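와인잔 걸이를 책상 정리용으로 쓰는 거, 의미 있나요? : 정리수납 게시판
목록 | 글쓰기 | 답글 7

작성자 종이더미 | 오후 4:10
하실리츠에서 나온 구리색 와인잔 걸이를 책상에 두고 종이 정리에 써보라는 글이 요즘 자꾸 보이네요. 고리 모양 장식에 메모를 꽂으면 된다는데 저는 영 못 믿겠습니다. 받침이 넓은 것도 아니고, 물결처럼 휜 기둥에 종이가 얌전히 붙어 있을 리가요. 일단 흰 상판에 올려놓고 출력물이랑 같이 써보는 중입니다.

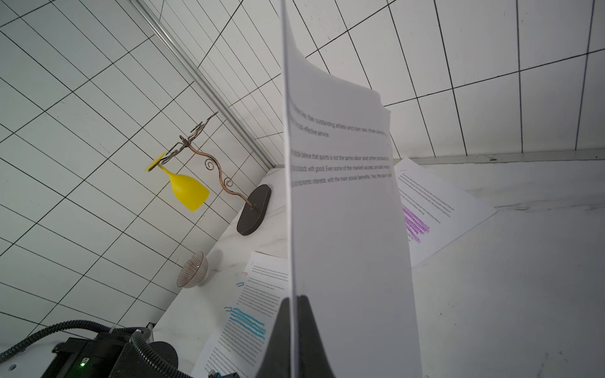 출력물은 스포츠 경제 쪽 글인데 영어 번역이 엉망이라 두 번씩 읽어야 합니다. 그래서 더더욱 종이가 제자리에 있어야 해요. 이런 장식품이 클립보드보다 나은 점이 하나라도 있으면 알려주세요.

답글 1
둘리메로사용자 | 오후 4:32
저는 씁니다. 자리 덜 차지하고 예뻐요. 책상에 예쁜 거 하나쯤 있으면 어때요.

답글 2
서랍파 | 오후 4:41
예쁜 건 예쁜 거고 정리는 다른 얘기죠. 종이 200장 쌓아두고 사는 사람한테 잔걸이가 무슨 소용입니까. 파일함 사세요.

답글 3
종이더미 (작성자) | 오후 5:05
200장까지는 아니고 100장쯤 될 때도 있습니다만, 요지는 동의합니다. 지금은 노란 클립을 종이 왼쪽 가장자리에 끼우고 중요한 문단은 보라색 형광펜으로 칠하는 방식입니다. 이건 돈도 거의 안 들고요.

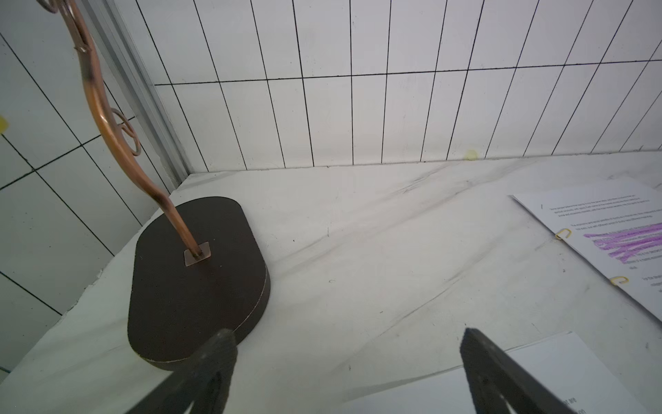 클립을 왼쪽에 두 개 끼우면 넘길 때 걸리적거린다는 분도 있던데, 저는 위쪽 모서리 하나보다 낫다고 봅니다. 하나만 끼우면 아래쪽이 벌어져서요.

답글 4
Birger Haugen | 오후 5:20
클립 두 개는 반대. 왼쪽 위에 스테이플러 한 번이면 끝날 일입니다.

답글 5
종이더미 (작성자) | 오후 5:26
순서를 계속 바꿔야 하는 종이에 스테이플러요? 뺐다 박았다 하면 모서리가 너덜너덜해집니다.

답글 6
둘리메로사용자 | 오후 5:48
형광펜은 보라색 말고 노란색 쓰세요. 보라는 진해서 글자가 묻히지 않나요? 그리고 잔걸이는 벽 쪽에 붙여두면 괜찮아요. 저희 집 건 7년째 멀쩡합니다.

답글 7
서랍파 | 오후 6:15
7년 동안 멀쩡한 건 거기에 종이를 안 걸어서 그런 거 아닌가요. 종이 몇 장 걸었는지부터 말씀해 주세요. 형광펜 색은 취향이니 넘어가고, 작성자님은 잔걸이를 주방으로 돌려보내고 그 자리에 서류꽂이 하나 두시길. 물랑닉스 것은 칸막이가 휘니까 피하세요.

이 글에 답글을 쓰려면 로그인하세요.
이전 글 | 다음 글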